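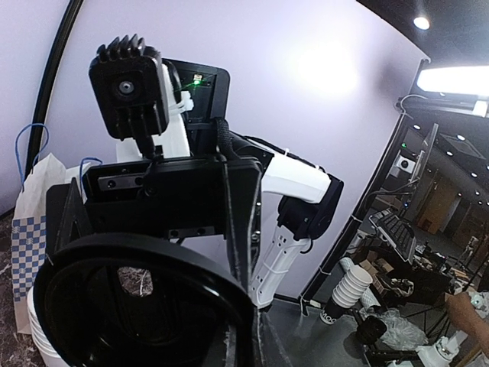
Why not just mask the robot with the kinematic model and be done, one reviewer of the short version asked, since the joint angles are known and the meshes ship with the arm. Fair question, and it was our first plan too. The rest of this section is mostly the answer.

Figure 6. A wrist view from the Hevgate recordings. White cups at lower left, more white paper cups at right, robot hardware across the middle.

4.2 Self-filtering in the wrist view

Mesh projection first. Brida takes the joint state, looks up the link poses, renders the meshes into the wrist camera and drops every pixel they cover. Cheap, and right for the links themselves. The trouble is everything that is not in the mesh files. In Figure 6 a long black cable runs diagonally down from the white arm link, there are cable ties, a camera module on a bracket, a screen housing. A cable has no joint angle. We tried modelling one as a chain of short capsules and gave up – it sagged differently every time someone re-tied it, and the fit had to be redone by hand.

So the filter has two stages. Stage one is the mesh projection, grown by 6 pixels to soak up calibration error. Stage two is Deák, a small segmentation network which sees the color image plus the stage one mask and outputs a second mask for attached hardware: cables, brackets, ties, housings. The union of the two goes to the planner. Pixels in the union are treated as unknown, never as free. We got this wrong in an early build, where masked pixels were cleared, and the planner then happily routed the elbow through its own cable.

Training data for Deák: 194 labeled wrist images, all from Tunditz, with the cabling changed between sessions. Labels are polygons. Thin cables were labeled as lines with a width, much faster. No images from Hevgate were used in training, that site is test only.

4.3 Cups at the border

White things are the hard case. In Figure 6 the arm links are white, the cups are white, the wall is pale and there is strong glare on it. The cups at lower left are only partly in view. Deák on its own tends to pull such cups into the robot mask, and a masked cup cannot be picked and, worse, shows up as unknown space right next to where the gripper needs to go.

Two fixes. First, a distance prior: stage two may only claim a region if it touches the stage one mask or comes within a fixed band of it. Cups standing alone are then safe. Cups that overlap the arm in the image are not, see below. Second, a motion check. When the wrist moves, hardware fixed to the wrist stays put in the image and the background slides. We keep a buffer of 20 frames and veto any stage two region whose motion agrees with the background. The veto needs the wrist to be moving, so it does nothing during the final approach. There we hold the last good mask and warp it with the joint state.

Dark objects near the lens were a smaller problem then expected. A glossy dark rim filling the lower left, as in Figure 6, changes the exposure but its outline is strong and the network handles it. What does go wrong is the inside: a patch of floor showing through a dark object gets its own label and the depth step then reads it as a hole. We fill enclosed patches under a size limit. Crude, works.

4.4 Timing and what is left

The test set is 119 wrist images from Hevgate. Full numbers are in the appendix, split by stage. Stage two runs in parallel with depth estimation and adds no delay to the planning loop in our setup. Loading it does – the first call after startup is slow, so we send one blank image through before enabling motion.

Open cases. A cup in front of a white link, both overexposed, is still merged more often than we would like. A hand or forearm reaching in can be claimed as hardware if it touches the stage one mask. We do not rely on the self-filter for people, a separate detector runs on the unmasked image and its output overrides ours. Reflections on dark marbled flooring are untreated. And the growth of the stage one mask is a fixed number, it should realy depend on the calibration residual and on the distance to each link. Not done yet.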